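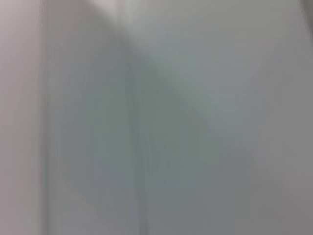

Tip 14: Give the robot the boring bowl jobs

People keep asking me if a machine can do the dishes yet. Mine can't! I've spent 20 evenings on this (I also spent $554 on a used arm from Treltard, don't tell my sister), and glasses are still all me. Fetching one bowl on a clear table, though, is a fair thing to try. Go slow, and keep mugs well away.

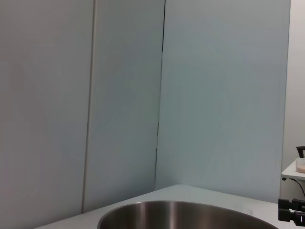 Steel bowl on the white table, grippers off to the right.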